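3.2 Where things are kept in a shared room

The second part of the study looks at storage in rooms that serve more than one purpose. Most earlier work on household storage treats the kitchen, the bedroom and the hall as separate units, each with its own furniture and its own rules. That division did not fit our sites well. At Brosness and at Flukstead, the same room was used for eating, desk work and storing food, and people put things away in whatever furniture stood closest to the spot where they had last used them.

We recorded 454 put-away events across 13 rooms. An event begins when a person picks up an item that is out of place and ends when the item is released in a storage location. Items that were picked up and set down again on an open surface were coded separately as moves. The coding followed the Mathur scheme, with one change: we split its single class "furniture" into open storage (racks, shelves without doors, trays) and closed storage (cabinets, drawers, refrigerators). Two coders worked through all the events, and differences were settled by going back to the recording.

Open storage was used mainly for small items in boxes or bottles. People tended to place these at chest height first and used the upper shelves only when the middle ones were full. Racks standing next to a refrigerator were a common case. They took dry goods, spare packaging and items that had no fixed place, and their contents changed more from one visit to the next than those of any other furniture we coded.

Closed storage at floor level showed a different pattern. Soft items such as bags and cloths were often put into low cabinets, and taking them out again required the person to crouch or sit, open the door fully and reach past the edge of the shelf. These events took longer than events at table height. The door itself was part of the delay. In narrow spots people had to shift their feet to let it swing open, and several left the door standing open while they dealt with more than one item. We coded an open door as part of the same event only when the hand returned to the cabinet before going anywhere else.

Tables and chairs caused the most trouble for the coding. A table covered with a cloth was treated by some people as a place for meals and by others as a staging surface, where things were gathered in a tray before being carried off. We counted a tray or similar container on a table as temporary storage if it was later moved with its contents, and as part of the table if it stayed. Chairs were coded as seating unless an item was left on the seat at the end of the visit. The floor beside furniture was given its own class after the pilot at Levudent, where bottles had been recorded as "lost" when they were standing next to a chair leg.

Figure 4 shows two parts of one shared room. The larger furniture is in the first view: the covered table with its container, the wire chair, the white metal rack and the two-door refrigerator beside it, with a long white desk along the wall. A bottle on the floor by the chair falls under the floor class. The second view is a low-level case, with a black item held in an open white cabinet and the person's knees bent in front of it.

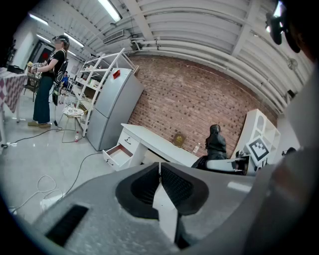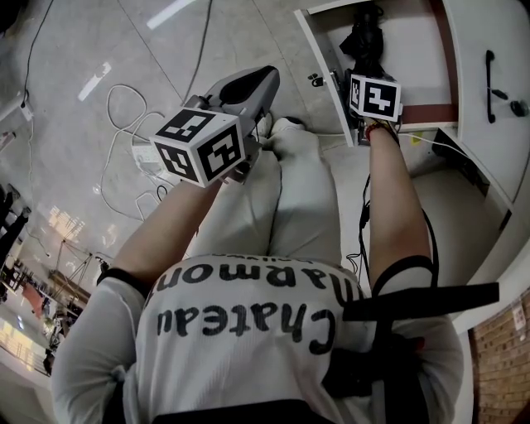
Figure 4. Storage in a shared room. First view: open rack, refrigerator and covered table. Second view: white cabinet with its door open.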